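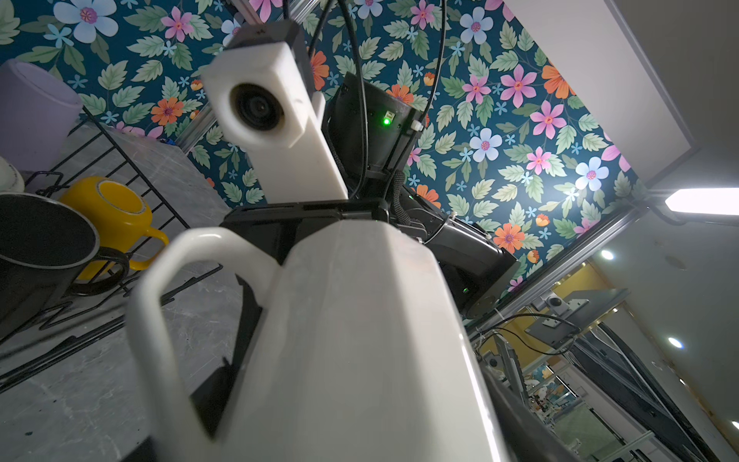

A white plastic pitcher, with the dish rack on the counter to the left.

Leave the rack out

Every home magazine I pick up says a clean kitchen is a bare one. Dishes get dried with a towel and put away, and the rack goes under the sink until the next meal. I did it that way for most of May, and I want to argue against it.

A pitcher is the best case for the rack. It is deep and hard to reach into with a towel, and mine went back into the cupboard damp more than once. Left alone in the air, it dries. The same goes for anything taller than it is wide.

The other complaint is looks. I don't think a plain black wire rack spoils a gray marble counter, and it spoils one even less when the wall behind it is covered in big flowers on deep teal. People with busy wallpaper worry too much about clutter. The eye goes to the flowers.

Cost comes up too. My neighbor Ilze Kalniņš paid $127 for a folding rack from Mägi that she could hide in a drawer. It is well made. She leaves it out all day, folded open, and I would do the same - but I would have bought a cheaper one.

Mugs are where I give some ground. Four of them, yellow and cream and dark green among them, and two glass cups fill a small rack quickly and leave no slots for plates. If the hooks on the back rail are free, some mugs can hang there. If not, wash in two rounds. 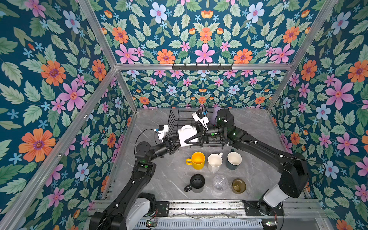
What I would change

I would give up a drying mat before I gave up the rack. Mats stay wet underneath, and a mug set upside down on one traps its own steam. I would also stop buying oversized pitchers, but that is an argument for another column.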